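Session 4: Cooking with steam

Right, steam. I love teaching this one, partly because it smells nice by the end and partly because everyone thinks they know it already (I certainly did!).

Start with the bit I bang on about every February. Water boils at 100 degrees and the steam coming off it is at 100 degrees too, so why does steam burn you so much worse than hot air from the oven? It's the condensing. When steam touches something cooler it turns back to water and dumps all its heat there, and a dumpling feels that just as much as your wrist does. Open lids away from you, please.

Fillings first this time. Weigh out 400 g of flour for the dough, then get it resting under a damp cloth while you chop. If your cabbage is watery, salt it and squeeze it out, and squeeze harder than you think you should. My first batch ever had soggy bottoms and I blamed the flour for weeks.

On crowding: buns swell, so leave a good finger's width between them. Steam has to get round the sides, and two buns that touch will tear when you pull them apart. Squares of baking paper underneath, with a few holes poked in.

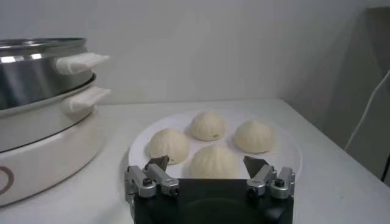
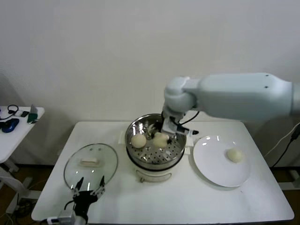 Water level next. Fill to below the basket, never up to it, and keep a kettle hot for topping up. Cold water stops the steam dead and you can get a wrinkly, collapsed top. Once time's up, turn off the heat and leave the lid on for a couple of minutes before you peek.

For next session, read the Kundevel handout on rice and bring a tub with a lid. If you try the buns at home, jot down your timings, I'd love to compare them with mine.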